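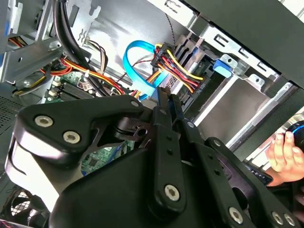 4.2 Comparing the two grippers inside a desktop tower

The bench tests in Section 4.1 told us how hard each gripper can squeeze and how evenly it closes. They said very little about what happens when the same gripper has to work inside a computer case, with a sheet-metal edge on one side and a bunch of power leads on the other. We were keen to get to this part of the study. A desktop tower is a wonderfully awkward test piece: it is cheap, it comes apart and goes back together many times before it wears out, and it puts stiff parts, soft parts and very narrow gaps within a hand's width of one another.

We compared the Jarkard linkage gripper with the Adach parallel gripper. Both were fitted in turn to the same arm, driven by the same Jallano controller, and both carried the Lightfoot wrist camera. The camera bracket was altered between the two so that the fingertips sat in the same part of the view, and the hand-eye calibration was repeated after every change of gripper. The motion code was left alone apart from the tool offset and the opening width, which have to differ for plain mechanical reasons.

Tasks

Four tasks were chosen after a short pilot in March. The first was to take hold of a data cable near its connector and lift it clear of the cables beside it. The second was to grip a power connector by its body and pull it straight back from a drive. The third was to pinch the blue plastic tab of a drive carrier and hold it while a steady outward pull was applied. The fourth, which we call the gap task, was to put a single fingertip into the space between the drive cage and the neighbouring metal bracket and then touch the side of the cage with a light, controlled force.

Each task was tried 50 times with each gripper, giving 400 trials in all. The order of the tasks was shuffled within each session, but the grippers were swapped only between sessions. We would have liked to shuffle the grippers too. Swapping one over and calibrating it again takes long enough that we would have spent most of the study holding a hex key.

A trial was marked as a success when the task's end condition was met without the controller's force limit being reached. Two of us scored the trials separately from the logs and the wrist video, and where we disagreed we watched the recording together. Most of the disagreements came from the cable task, where "clear of the cables beside it" leaves room for opinion. We tightened the wording after the first session and scored that session again from the start.

Contact logging

A single trial can contain several contacts, some planned and some not. The controller opens a record whenever the measured wrist force rises above the resting level, and closes it once the force has stayed at that level for 50 ms. Over the whole study this gave 2553 contact records. Of these, 2510 had complete force and joint traces and were used in the analysis. The others were incomplete where the logger had restarted while a contact was still open, and they fell on both grippers.

Every record was given one of three labels: fingertip, finger side, or body. "Fingertip" means the part of the finger designed to touch things. "Finger side" takes in the links and plates further back, and "body" is everything behind them, up to and including the wrist. The labels were made by hand from the video. Callum Garside wrote the small viewing tool that lines the force trace up with the camera frames, and it made a slow job far more pleasant than we had any right to expect.

Results: cables and connectors

On the data cable both grippers did well, and the difference between them was small enough that we would not choose one over the other on this task alone. The Adach gripper was the steadier of the two when the cable lay alone. Its pads stay parallel as they close, so a flat cable is not rolled sideways. When other leads lay across the cable, the advantage passed to the Jarkard gripper, which could be brought in half open and closed around the cable in a much smaller space.

The power connector was harder for both. The connector body gives the fingers a good hold, but the wires behind it fan out and push against whatever comes near. A pull that starts straight is easily turned by those wires. We saw this again and again with the parallel gripper: one pad would rest on the wires and the other on the connector, and the force trace would climb slowly in place of the clean step we hoped for. The linkage gripper met the same trouble less often. Its fingers are slimmer at the tip, and the operator choosing the approach angle had more angles to choose from.

Results: the drive tab

This was the parallel gripper's best task, and we were delighted by how good it was. The blue tab is a simple shape with a usable surface on both sides, and a pair of flat pads suits it very well. The Adach gripper held the tab through the full pull in nearly every trial. The Jarkard gripper tended to let the tab creep towards the end of the finger as the pull went on, and in several trials it slipped off altogether. A softer covering on the fingertip helped in a quick side test, but we had not planned for it and those runs are left out of the totals.

Results: the gap task

The gap task separated the two designs more clearly than anything else in the study. The opening between the cage and the bracket is narrow, and it is bounded by metal on one side and moulded plastic on the other. Figure 4 gives the wrist camera's view with the linkage gripper in place: the narrow, serrated fingertip points up into the gap and is very close to the grey plastic of the cage. The label on the power supply and the slots stamped in the bracket are in view at the same time, and both turned out to matter a great deal for the camera comparison in Section 4.3.

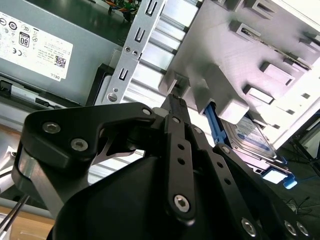
With the parallel gripper, the finger that was not being used had to go somewhere, and there were few good places for it. Opening the gripper wide moved it over the drive; closing it brought both fingers to the gap together, where only one would fit. We found an approach that worked by turning the wrist and coming in from the side, but the housing then passed close to the edge of the case and the number of body contacts rose sharply. The linkage gripper could keep its second finger folded further out of the way. Its contacts in this task were mostly at the fingertip, where we wanted them.

Light touch was the other half of the task. Here the linkage gripper has a weakness that should be stated plainly. There is a little play at each joint, and the play adds up along the finger. When the tip first meets the cage, the links settle before the wrist sensor registers the full load, so the force appears late and then rises quickly. The Jallano controller dealt with this well once we had lowered the approach speed for the last part of the move. At the original speed we reached the force limit too often to call the method dependable. The parallel gripper, with fewer moving parts between tip and wrist, gave a lovely clean signal whenever it managed to arrive.

What the wrist view offered

We had expected the gripper itself to be a nuisance to the camera, and to some extent it was. The linkage gripper takes up a large share of the view, much more than the parallel one does, and its plates hide parts of the case that a planner would like to see. Against that, the fingertip and the thing it is about to touch usually stay in sight together. For the gap task this was worth more to us than a wide, open view of the case. The person labelling the contacts could judge the remaining distance by eye, and the tip tracker had a dark finger against paler metal and plastic to work with.

Bright surfaces caused more trouble than hidden ones. The side of the drive cage can wash out to near white when the light falls on it directly, and the tracker loses the edge of the cage when that happens. Moving the lamp was enough during these trials. A polarising filter is the next thing we want to try, and we are rather looking forward to it.

Limits of the comparison

All the trials used one design of case, and another layout could easily favour the other gripper. A wider gap beside the cage would remove most of the difference we found in the fourth task. We also chose the approach poses by hand, which brings in our own skill and habits - and by the final session we had become noticeably better at placing the linkage gripper than we had been at the beginning. The session number is therefore included as a factor in the model reported in Table 2. Finger wear was checked by eye after each session but was not measured.

The contact labels, force traces and viewing tool are held together in one archive, frozen on May 30, 2019. Later runs, including those with the softer fingertip covering, are stored separately and do not enter any of the figures given in this section.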